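Who Teaches the Machine Its Rooms

Wajid Sial
Operations Office, Hayat Residences
7 Mar 2018

Hayat Residences employs 764 people, and the greater part of them work in rooms. They clean rooms, restock them, inspect them, and prepare them for the next resident. When the board approved a trial of service robots at the Gornum building, the first question from the staff was whether there would be fewer of those jobs at the end of it. That question has been answered in writing for the length of the trial: no position at Gornum will be cut while it runs. I support that commitment and would like to see it extended. My subject in this essay is a second question, which has received far less attention and which I believe will matter for longer. It concerns who does the work of preparing a robot for a building, and whether that work is recognized as work.

The arrangement at Gornum is simple enough to set out. Tutis supplies the machines, of which there are five. Each has an arm on a wheeled base. Their tasks are narrow: open a room door, enter, open a cabinet, place linen or supplies inside, close the cabinet, and leave. Before a machine is allowed to attempt any of this in a corridor where residents walk, its control program is tested in a simulator called Humach. Model rooms are built on a computer, and the program is run through them until its results are good enough to justify a supervised attempt in the building.

It was assumed at the outset that the simulator would be the concern of the supplier and the building would be the concern of our staff. The division looked sensible on paper and lasted less than a month. The model rooms were well made, but they were general. They had doors and cabinets, and those doors and cabinets behaved as a designer would expect them to behave. The rooms at Gornum have been lived in for many years. Some doors drift back toward the latch after they are opened. Several of the older cabinets have small knobs set so close together that a person learns to pull one with two fingers. Residents leave things on top of furniture, and they are right to do so, as it is their furniture for as long as they live with us.

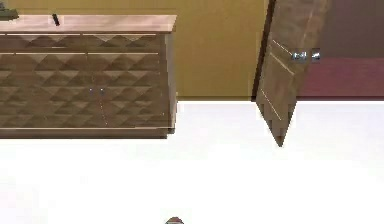
By February the program had completed 3,108 simulated runs, and the review meetings had begun to include people from housekeeping. Fahad Minhas, who supervises the day shift on the upper floors, was asked to attend one meeting as a courtesy. He has attended every one since. In his first session he pointed out that the program always began its approach from the middle of the floor, with the door already partly open and nothing in the way. On his floors, he explained, a cart usually stands in that spot during working hours. The engineers had not known this. There was no reason they should have known it, and no document in our possession would have told them.

I raise this episode because of how it was recorded. The engineer's time in that meeting was charged to the project. Mr. Minhas's time was charged to nothing. He came off his shift for it, a colleague covered his rounds, and the hours appear in our accounts as ordinary housekeeping. When the project reports its costs to the board, the knowledge he supplied will appear to have been free. When it reports its results, the improvement that followed will be credited to the software.

It would be easy to treat this as a bookkeeping matter. In my view it is the central issue for any employer of our kind. Automation in a workplace depends on a great deal of knowledge that is held by the people whose work is being automated. They know which handles stick, how long a resident likes to be given to answer a knock, and which cabinets should not be opened at all without asking. Once that knowledge is built into a model room or a set of rules, it can be copied to every building we operate. The person who supplied it is left with the same job title, the same pay, and somewhat less that is particular to them. An employer who permits this to happen without comment should not be surprised when staff become careful about what they share.

Some of my colleagues hold a different view, and it deserves a fair statement. They argue that employees have always been expected to pass on what they know. A senior housekeeper trains a junior one, and we do not pay a fee for each thing taught. On this reasoning, explaining a room to an engineer is no different from explaining it to a new hire.

I do not find the comparison sound. A new hire joins the same staff, takes part in the same schedule, and lightens the load of the person who did the teaching. The senior employee also gains standing by it, and our pay scale has long included a modest allowance for those who train others. A machine offers none of this. If anything, the obligation runs the other way. We already accept that teaching a person is skilled work that earns an allowance. Teaching a supplier's program, where the results may be used in many buildings, can hardly be worth less.

There is a further objection, made mainly by those responsible for the budget. They fear that if we pay staff for simulator reviews, everyone will wish to attend, and the meetings will grow slow and costly. I take the concern seriously and propose a limit. For the current year I have asked for 500 paid hours of review time, to be shared among housekeeping, maintenance, and the night desk. The hours would be scheduled within normal shifts, with cover arranged in advance, so that no one's rounds are quietly handed to a coworker who is already busy. When the hours are used up, we would examine what they produced and decide whether the figure was right.

Payment alone would leave part of the problem in place. Three changes in practice should go along with it, and the first concerns authority. At present, staff in review meetings may comment, but they may not stop anything. A supervisor who believes that a task is not ready for an occupied floor should be able to hold it back until the concern has been answered. The supplier has told us that this would delay the schedule. It may. Residents were not consulted on the schedule, and they will bear the consequences if a machine goes into a room too early.

The second concerns the way simulated results are presented to the people who must work beside the machines. During the winter a chart of completed runs was posted in the staff room. It was meant to reassure. Several employees read it as a statement that the robot could now do their work, and one asked me directly whether she should look for another position. A run in a simulator shows how a program handled a modeled room under the conditions someone chose for it. It does not show how the machine will manage on the second floor on a busy morning. Employers should say so plainly, and should say it before posting the chart. A number without its conditions does harm in a staff room, where people have rent to consider.

The third concerns training, and here I would ask the staff to meet us partway. The review meetings have been useful because Mr. Minhas was willing to sit in front of an unfamiliar program and ask what he was looking at. Others have been reluctant. Some feel that the simulator is a matter for educated people, a phrase I have heard more than once and which I regret. It requires no degree to look at a modeled cabinet and say that the knob is too low, or that the door on that side of the room would strike the wardrobe. We should provide a short course, in working hours, that covers how the model rooms are made and how to report a fault in one. Those who complete it should be considered first for any coordinator's post that the program creates. I expect there to be such posts, and I would be sorry to see all of them filled from outside.

I should add a word about the tasks themselves. Carrying linen is hard on the back and shoulders, and our injury records give no cause for pride. If a machine can take over the heavy part of restocking, I will be glad of it, and so will many of those who now do it. Housekeepers at Gornum have also told me that putting supplies away is the moment when they talk with residents. A person who is putting towels in a cabinet can stay for a few minutes without seeming to intrude. Should that errand go to a machine, the visit must be protected in some other form, with time set aside for it on the shift plan. Time that is merely freed tends to be filled by whatever is most urgent that day, and conversation is seldom listed as urgent.

The board will consider the review hours and the hold-back authority at its next session. I have asked that Mr. Minhas be invited to speak, on paid time, and that his remarks be entered in the minutes under his own name. Employees who wish to submit a written statement may leave it with the Operations Office or with their shift supervisor. Statements may be in any language spoken on our floors, and we will arrange for translation.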